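Sellholm's padded table is staying put, and the laundry folders are happy

January 18, 2021

I have good news for everyone who wrote in about the big padded table at the Sellholm workroom. It is staying! The plan to swap it for a row of narrow counters has been dropped, and the cloth-folding sessions will carry on where they always have, with the same soft cover under everyone's elbows.

If you missed the first round of this, the short version goes like so. Last June the building's new layout came out, and the spot where the folding table stands was marked down for storage. Storage! I wrote a few grumpy lines about it at the time, mostly because I fold at that table myself and I'm fond of it. I expected a handful of replies. What came in was a sign-up sheet with 1,482 names on it, which is more people than I knew cared about folding towels in this town (or anywhere, to be fair). The sheet only needed 1,000 for the question to be looked at again.

It kept growing after that, too. By the time it closed it stood at 1,623, and the people who run the building put out a notice that fit on half a page. The table stays. The storage goes along the back wall. The folding sessions keep their hours until at least the end of the year, and the fee for a visit stays the same as it was.

I went over to see for myself the morning the notice went up, and I'll admit I patted the table like a dog. It's a big pale thing, cream more than white, and the cover is soft and a little wrinkled no matter how often it gets pulled straight. I've worked at hard tables and they're fine for paper, but a shirt skids around on them and a slippery blouse is hopeless. On padding you can press a crease with the flat of your hand and it stays where you put it. You can also lean on it for an hour without your forearms complaining, and mine do complain.
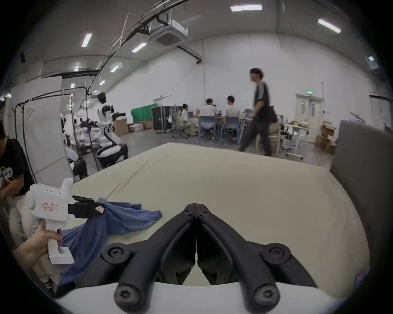 The other thing that won people over, I think, is how much room there is to spread out. At home I fold on the end of the bed, or on top of the dryer, with half of every sheet sliding down to the floor. With a big surface you can lay a thing all the way out, look at it, and decide what to do about it. Fitted sheets are the reason I started going in the first place. I'm still not good at them - but mine now look like something you could put in a closet without shoving the door shut behind it.

The layout isn't staying exactly as it was, so a few practical bits for the regulars. The new shelving is coming from Troda and should go up over the next few weeks. While the work is on, you may find the way in from the Kaushik side closed in the mornings. Use the Stekov entrance instead and follow the corridor to the left. It's a longer walk, and there are two doors that stick, so if you're carrying a full bag you'll want your shoulder ready.

Bags can still be left along the wall while you fold, but please not under the table. That one is an old rule and it gets forgotten (I've forgotten it plenty). The sorting bins will be back as well, with one change: cleaning cloths and dusters get their own bin this time, apart from the clothes. Last year everything small went in together, and a whole lot of socks came out smelling like floor polish.

There was some talk of a new cover for the table while they're at it. The old one has been washed so many times that it has gone wonderfully soft, and I voted to leave it alone. Others want something tighter that won't bunch up when you drag a blanket over it. I see the point, I really do, but a tight cover is a slick cover, and then we're right back to shirts skidding around. For now the question has been put off until June, so the one that's there will do.

I asked at the desk whether the sessions would get any bigger with all this attention. The answer was that places stay at 10 for each session, which feels right to me. More than that and you end up holding your corner of a sheet over somebody else's pile. If a session is full, you can put yourself on the list at the desk and they'll call you when a place opens up. There's no booking online yet. I was told it's being worked on, and I was told that last year as well, so bring a pen.

For anyone who has never been and is wondering what on earth there is to learn: more than you'd guess! The first visit is usually small cloths and towels, just getting the edges to meet and the corners square. Shirts come after that, then trousers, then the big awkward stuff. You bring your own clean laundry and you go home with it done, and I can't think of many other classes where that's the case. I've had evenings when I walked in with a heap I'd been avoiding since the weekend and walked out with everything stacked and nothing left to do but put it away. (It then sat in the hall for three days, but it sat there neatly.)

Sessions start again as soon as the first of the shelves is up, and the dates will be posted at the Stekov entrance. If you signed the sheet, thank you. If you signed it and have never folded a thing there, come and try it - bring towels, they're the easiest, and leave the fitted sheets for your second visit.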